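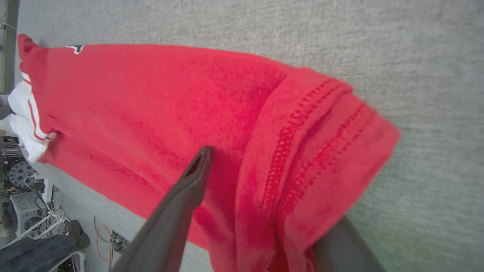 Figure 3.1 Red knit fabric with a stitched hem.

Chapter 3
Cloth: Knits, Wovens and Felts

Most people handle cloth all day without thinking about how it holds together. This chapter deals with the three main ways of turning fiber into fabric, and with how each way affects stretch, strength and wear.

Woven cloth is made from two sets of yarn that cross at right angles. The lengthwise yarns are the warp and the crosswise yarns are the weft. A woven shirt has little give in either direction unless a stretch fiber has been added, and its cut edges fray as yarns slip out.

Knit cloth is made of loops. Each loop is pulled through the one before it, and the loops can change shape when the cloth is pulled. A T-shirt passes over the head and then returns to size for this reason. Knits do not fray much, but some will run when a loop breaks, and many curl at a raw edge. Hems on knits therefore need a stitch that can stretch with the fabric.
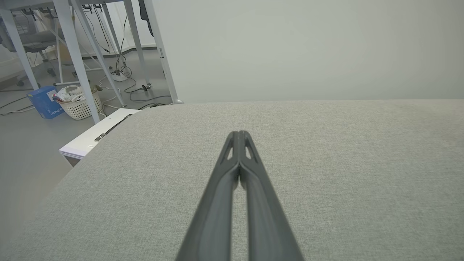
Felt has no yarns at all. Wool fibers are covered with tiny scales, and when they are wetted, warmed and rubbed, the scales catch and the fibers lock together. Synthetic fibers lack these scales and are usually tangled with barbed needles instead. Either kind can be cut in any direction without fraying.

Cloth for furniture has to stand up to rubbing. Mills test it on a machine that rubs a sample until the surface breaks down, and the result is given as a number of cycles. In a trial at the Bakholm mill, Themba Botha compared two gray cloths meant for seating. The first showed broken yarns after 1219 cycles. The second lasted more than 3000, although it was the lighter of the two at 205 grams per square meter. Weight alone is a poor guide to wear – fiber, yarn twist and finish all matter.
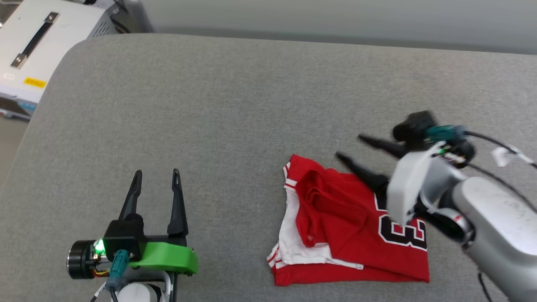
Figure 3.2 Fine-textured gray upholstery with a rounded edge.

Section 3.1 begins with yarn. Before reading it, find a loose thread in an old garment and untwist it slowly until the fibers separate. Keep the fibers for the exercise at the end of the section.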